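Flikden开放日去看了,整理床铺那个台子,说说感想

楼主:半糖去冰
七月的开放日,终于排到了!我本来是陪同事去的,他做仓储,对搬箱子那个厅感兴趣,我进门就被右手边做家务的那几间拐走了,一下午基本没挪窝。

先说流程,免得后面去的人踩坑。签到在一楼,领一个胶贴,每批放16个人进去,带队讲解的是Elżbieta Zalewska,波兰来的工程师,中文说得比我老家亲戚还标准。她讲得很细,就是语速快,我录音回去听了两遍才跟上。搬箱子的厅叫Okar,做家务的叫Issa,名字怎么来的我问了,她说她入职的时候就这么叫了。

Issa里面有厨房台、叠衣服的台子,还有一张床。我最喜欢床这个,双臂的,任务是把床上的枕头靠垫归位,书收走。听着特别简单对吧?我站那儿看的时候心里一直在替它使劲……

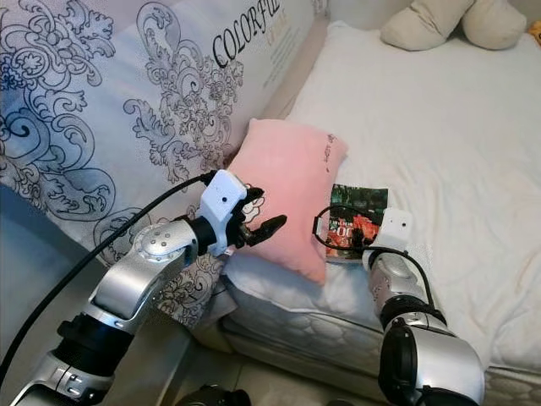 2楼:老周不修电脑
沙发被抢了。看这夹爪的齿我有点心疼枕头,会不会勾丝?

3楼:半糖去冰(楼主)
回复2楼:我也问了这个!Zalewska说夹持力是限过的,布料类的任务单独一套参数,具体多少她没讲。枕头我没上手摸,勾没勾真不敢打包票。

4楼:Nangate用户007
泼点冷水。这种演示我看过不少,床上就那么几样东西,靠垫、粉色小枕头、一本书,摆法多半是提前试过的。换成我家那张床,被子里卷着充电线和袜子,你让它来试试。再说速度,楼主怎么一个字没提?

5楼:半糖去冰(楼主)
速度是慢,这个我认。我那批看的一轮从头到尾大概81秒,我自己来也就几秒钟的事。不过摆法那点我不太同意,中间讲解员让观众上去随便动了动东西,有个小朋友把枕头直接扔到床角去了,它重新找了一会儿,还是去够了。第一下没夹住,第二下才夹起来。

6楼:青椒炒一切
我比楼主早一批进去的,补充一下,我们那批书那一步没成,手指在书边上蹭了好几下,书就是贴着床单不起来。后来Witold Kwiatkowski过来按了停,重新开始。他倒是挺坦率,说薄的、平放的东西目前就是难,软床垫还会往下陷,比在硬桌面上拿更麻烦。

7楼:老周不修电脑
薄书平放在床单上,我手上有茧的时候也不好抠,哈哈。

8楼:Nangate用户007
回复5楼:让小朋友扔一下枕头算不上什么随机测试吧。我要看的是连续跑100轮成功多少轮,现场有人给数吗?没有的话,看两三轮就说好,跟看宣传片差不多。

9楼:半糖去冰(楼主)
没给数,你这么说也有道理。我又不是去验收的,就是个看热闹的,觉得有意思上来分享一下嘛。说实话6楼那个卡住的情况我反而更想看到,我们那批顺得有点不过瘾。

10楼:阿鲤在搬砖
做相关行业的,说两句。软的东西是真难,枕头一捏形状就变,床单还有褶子,相机看过去白花花一片,分不清哪儿是边。楼主这张里那个靠垫花纹那么密,叶子涡卷一大片,旁边又是一大块白床单,两种背景差得挺远的。我们自己测的时候就爱这么搭着摆。
另外我更关心线,白色腕部那里出来的黑线拖得挺长,一条直接搭在靠垫上了。动作一大会不会带着东西跑?有去过的留意过吗?

11楼:青椒炒一切
回复10楼:我看的时候线蹭到过靠垫,靠垫动了一点点,没倒。Kwiatkowski说后面会换走线的方式,什么时候换没说。

12楼:Nangate用户007
看吧,线都没理好就拿出来开放。

13楼:阿鲤在搬砖
楼上这就有点苛刻了,开放日看的不就是做到一半的东西?真等外壳包得漂漂亮亮的,那叫发布会,门票你还得掏钱。

14楼:豆沙馅儿
歪个楼,那个印着COLORFUL的靠垫有人知道哪儿买的吗?蓝灰底深蓝花的,想给我妈整一个。

15楼:半糖去冰(楼主)
回复14楼:哈哈哈哈你是第二个来问我这个的,我同事也问。不知道啊,忘了打听!

16楼:小满不满
请问要提前多久预约?带孩子能进吗,家里的六岁。

17楼:半糖去冰(楼主)
回复16楼:能进,我们那批就有小朋友,大人得一直陪着,地上贴了黄线,线里面不让站。预约我是提前2周约的,当时只剩下午三点那批了。建议早点到,楼下停车特别难找,我绕了好几圈。
还有,Issa那边冷气开得很足,给孩子带件外套。

18楼:小满不满
收到,谢谢楼主!那Okar那边值得看吗?

19楼:青椒炒一切
Okar吵,箱子哐哐的,小孩可能更喜欢那个。我家那位全程趴在栏杆上叫都叫不走。

20楼:Nangate用户007
下一批我也约了,到时候自己带个秒表去数,回来贴数据。

21楼:老周不修电脑
蹲一个数据。顺便帮我看看枕头勾丝没有。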